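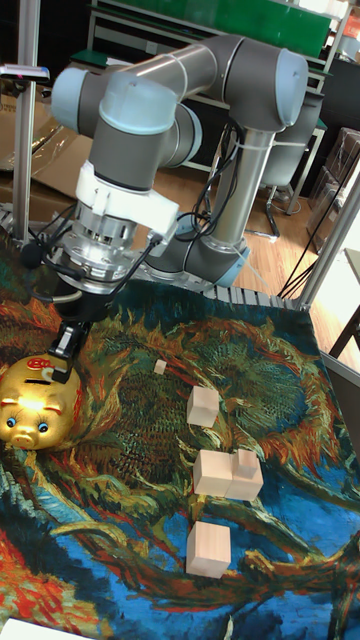 Figure 4. Gold pig and loose blocks on the sunflower mat.

Section 4: Laying out the Hutska tabletop set

You will need the mat, the pig, the wooden blocks and a table that doesn't wobble. Allow 30 minutes the first time, most of it spent arguing with the mat.

1. Unroll the mat with the painted side up. If the ends curl, roll it the other way for a moment and try again. Do not iron it. Hernán Cáceres ironed one in February and we still hear about it.

2. Set the pig near the left edge. Leave the coin slot clear.

3. Tip out the blocks and check them against the packing slip.

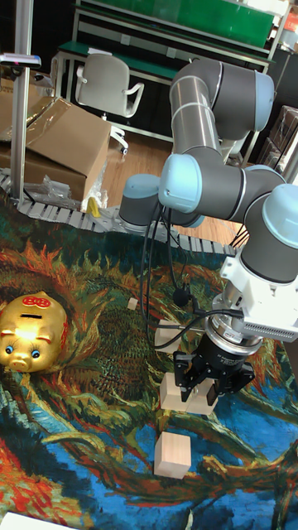
Block spacing is where most first layouts go wrong. People line the blocks up like soldiers, or leave them in the heap they fell into. Give each one room for fingers on both sides. The cube sitting by itself on a blue and orange patch, toward the front, has about the right amount of elbow room. Pale wood also shows up nicely against all that paint, which you will appreciate when you are hunting for the very small cube.

NOTE: The very small cube is the one that goes missing. The replacement is part 419. Jitendra Agarwal in the parts room already knows why you're calling.

4. Decide whether any blocks will touch. The stepped block and the rectangular one can be pushed together to make a single shape.
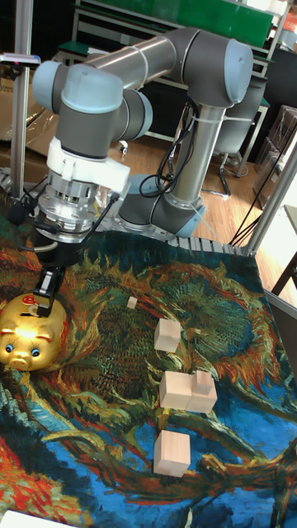 Once they're together, run a finger along the join. If you feel a gap, nudge the smaller piece and leave the larger one alone, or you'll be chasing both across the mat until lunch.

CAUTION: Do not polish the pig with anything gritty. The shine is the finish, and there isn't a second one underneath.

5. To pack up, put the blocks away first, then the pig, then roll the mat.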